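Old computers get a stay of execution at Cilham repair room

Computer owners in Cilham who have been using a dead desktop as a footstool have until the end of May to hand it in. The Tulimon repair room, on the first floor of the old Dremard warehouse, has reopened its doors to unwanted tower machines after a winter in which it ran out of shelves, then floor, then patience.

The room takes desktops of any age and in any state short of "has been in the canal". Parts worth keeping are pulled, sorted and put towards working computers, which go out again at £10 each to households in the town. Last year 200 towers came up the stairs, most of them carried by people who had been told there was a lift.

There is no lift. The goods hoist is still awaiting a part from Bortolotti, the firm that looks after it, and has been awaiting it for 3 years.
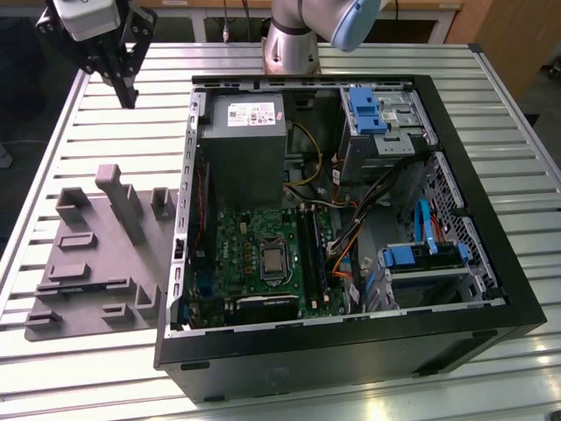

Work starts with the side panel off and the case on its side, so that everything inside can be reached without anyone having to lie on the floor. The order of play is pinned to the wall in capital letters. Memory comes out first, then any expansion card, then the drives. The power supply is left until late in the day on the grounds that it is heavy and its cables are attached to everything else in ways that made sense to somebody once.

Drives are wiped or drilled, whichever the owner ticks on the form. Drilling is by far the more popular choice, and there is a short queue to do it in person on open afternoons. Owners are asked not to bring their own drill. This line was added to the form in March.

The processor gets a little more ceremony. It stays in its socket until the board has been looked over and a decision made about whether the two should part at all, bent pins being the room's chief source of bad language. Old thermal paste is cleaned off with a cloth and set aside in conversation as "the grey stuff", of which there is always more than expected and usually on a sleeve.
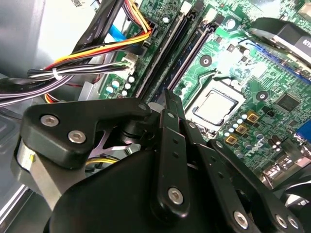 Boards that pass go into a crate marked GOOD. Boards that don't go into a crate marked NOT GOOD, and there is a third crate, larger than either, marked ASK.

Laptops, printers and televisions are not being taken. The ban on printers is described on the poster as "permanent and heartfelt". Monitors will be accepted if they come with their stand, and keyboards if they have been held upside down and shaken first, preferably at home.

Anyone wanting one of the finished machines should put their name on the list at Cilham library, where the waiting time is currently 3 weeks. Each computer comes with a mouse, a power lead and a sheet of instructions, the first of which is to plug it in.

The room is open from two until half past five in the afternoon. Enter by the yard door and mind the top step, which is higher than the others.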